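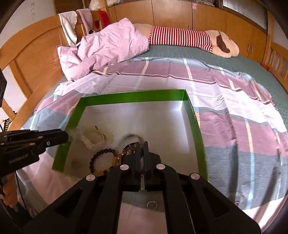

不同糖类对酵母发酵产气速度的影响 课程实验报告(第二稿)

小组:Kilian Camenzind、Sofia Tsolakis和我
提交日期:2019年9月5日

一、目的
看看酵母在不同的糖里面发酵,哪一种产生二氧化碳最快。糖选了葡萄糖、果糖、蔗糖、麦芽糖、乳糖,一共五种。另设清水对照。

二、背景
酵母菌属于真菌,兼性厌氧。有氧时进行有氧呼吸,缺氧时做酒精发酵,把葡萄糖分解成乙醇和二氧化碳。单糖可以直接进细胞走糖酵解。双糖麻烦一点,要先有相应的酶。蔗糖靠蔗糖酶(转化酶),这个酶有一部分在细胞外面,在细胞壁和膜之间,所以蔗糖在进细胞之前就被切开了。麦芽糖要先靠转运蛋白运进去,再由麦芽糖酶水解,而且这套东西平时表达很低,要诱导。乳糖需要乳糖酶,普通面包酵母没有。
课本上只讲了葡萄糖,其他几种是我们自己查的。

三、假设
葡萄糖最快,果糖接近,蔗糖第三,麦芽糖慢,乳糖基本不产气。理由见上。

四、变量
自变量:糖的种类。
因变量:固定时间内收集到的气体体积。
控制变量:糖的质量、酵母的质量、水温、锥形瓶大小、橡皮管长度、摇匀的次数。酵母全部用同一包,Kuvach牌干酵母,开封后当天用完。
有一点要说明,我们控制的是糖的质量浓度,没有控制摩尔浓度。双糖分子大,同样质量里分子数少。但是双糖水解以后变成两个单糖,算下来差别不大。老师上次批注里问过这个,先写在这里。

五、器材
锥形瓶,带孔橡皮塞,橡皮管,量筒,水槽,恒温水浴锅(Bistel的,旧的那台),电子天平,温度计,秒表,玻璃棒,标签纸。

六、步骤
1. 水浴锅加水900毫升,调到设定温度,等温度稳定。
2. 称糖,溶于温水,倒入锥形瓶,贴标签。
3. 量筒装满水倒扣在水槽里,橡皮管口伸到量筒下面。
4. 加酵母,摇匀,立刻塞紧塞子。
5. 先放5分钟不读数。这段时间里瓶内空气受热膨胀,出来的气泡不能算。
6. 开始计时,9分钟后读量筒里的气体体积。
7. 换下一种糖,重复。每种糖做三次取平均。
塞子一定要塞紧。第一次做葡萄糖漏气,整组重来。 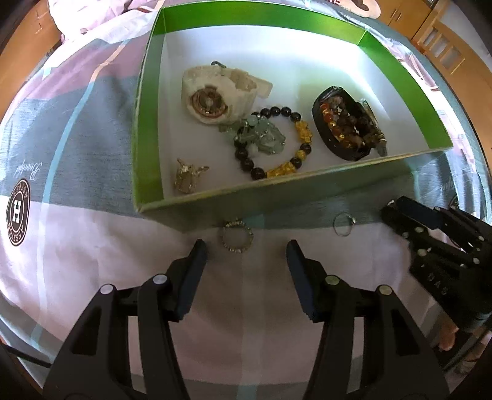

图1 花纹床单上的浅盒,内壁绿色,盒底白色

七、结果
原始数据表在附录,手写的,Kilian在誊。这里先写趋势。

葡萄糖:产气最多,三次很接近。
蔗糖:第二。比预想的快,第三次几乎追上葡萄糖。
果糖:第三。前面慢,后面加快。
麦芽糖:很少,读数区间的后半段才开始有连续的气泡。
乳糖:和清水对照分不出来。
清水:偶尔一两个小泡。

柱形图用平均值画,误差线用最大值和最小值。果糖的误差线最长。

八、分析
葡萄糖最快,和假设一致。乳糖不产气也一致,说明这种酵母里没有能水解乳糖的酶,或者少到测不出来。

蔗糖比果糖快,和假设不一样。想了两种解释。第一,蔗糖水解得很快,切开后一半是葡萄糖,酵母优先利用葡萄糖,所以整体速度介于葡萄糖和果糖之间。己糖转运蛋白对葡萄糖的亲和力通常高于果糖,Sofia查到的资料也是这么写的。第二,果糖那几次是最后做的,酵母悬液放得久了,活性可能变了。我们的数据分不开这两种解释。

麦芽糖开始慢,后来有起色,可能是酶在被诱导。不过9分钟对诱导来说太短,要看完整曲线得延长时间。现在只能说“可能”。

另外二氧化碳会溶于水,量筒排水法测到的体积都偏小。所有组都偏小,排序应该不受影影响,但是绝对值不能拿去和书上比。

九、误差和不足
1. 水浴锅温度有波动,盖子一开就掉。
2. 摇匀靠手,每个人力气不一样。应该固定一个人摇。
3. 读数时视线没有每次都平视凹液面。
4. 三次重复太少,没法做统计检验,t检验试了一下,老师说意义不大。
5. 实验顺序没有随机。这是最大的问题,果糖的结果受它影响。
6. 干酵母没有预先活化,各瓶启动的时间可能不一样。

十、改进
酵母先在温水里活化再分装。顺序抽签。用气体压强传感器代替量筒,连续记录,这样可以看初始速率。隔壁组借的是Bachmann的传感器,曲线很漂亮,下次去借。pH也应该测,二氧化碳溶进去会变酸,可能反过来影响酶。
如果十一月还有实验课,想加一组乳糖加乳糖酶。如果加了酶就产气,乳糖那一条就能说得更肯定。

十一、结论
本实验条件下,产气速度从快到慢:葡萄糖,蔗糖,果糖,麦芽糖,乳糖(无明显产气)。假设部分成立。蔗糖和果糖的先后还需要重做才能确定。

十二、安全
戴护目镜。水浴锅插头保持干燥。量筒倒扣的时候小心碎。发酵液不能尝。用完的酵母液加热灭活在倒掉。

分工
Kilian:称量、读数、数据表。
Sofia:查资料、画图。
我:装置、摇瓶、写报告。

参考资料
课本细胞呼吸一章;老师发的讲义;Cotska在线题库里关于酵母的阅读材料(页码待补)。

附录:原始数据表(另附纸)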